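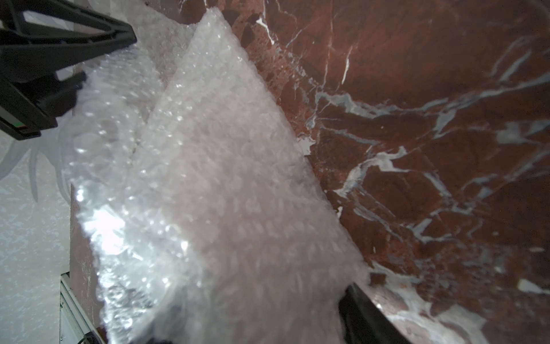
4.3 Wrapping mugs and cups
Leena Koskela, October

Applies to single-handled mugs packed in the Nivton small carton. For plates and bowls, see 4.4.

Before you start

Work on a smooth, clear area of table. On polished stone or marble-effect tops, wipe off any grit first. Grit caught under the wrap will scratch both the glaze and the table.

NOTE: Check the rim and the base of the handle for chips. Chipped items go back to the shelf and are not packed.

1. Cut one sheet of bubble wrap per mug. The sheet must go round the body 2 times with enough left to fold over the rim.

2. Lay the sheet flat with the bubbles facing up. Smooth out large creases by hand. Small wrinkles do not matter.

3. Stand the mug upright on the sheet, near the middle, and turn it until the handle points towards the near edge.

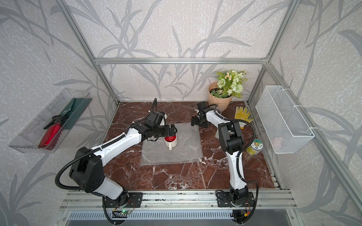 4. Tuck a folded strip of tissue through the handle. Leave no gap between handle and body.

5. Lay the mug on its side, keeping the handle in line with the near edge. Fold that edge over the handle and roll the mug away from you. Keep the wrap snug without flattening the bubbles.

6. Fold the spare wrap at the top into the mouth of the mug. Fold the other end flat under the base.

7. Fix with one piece of tape, wrap to wrap.

CAUTION: Do not put tape on the mug. Adhesive may lift printed decoration.

8. Turn the carton through 90 degrees so the long side faces you, then place the mug in it upright.

Flowers and pots

Artificial flowers are packed separately from their pots where the stems can be lifted out. Where they are fixed, wrap the pot only and leave the blooms uncovered in a tall carton. Do not lay fixed arrangements on their side.

NOTE: Gloves are optional for wrapping but must be worn when moving filled cartons.

2 comments | 28 shares

Grondiden Packing Guide. Corrections to Roland Crabtree, Packing Office. Back to top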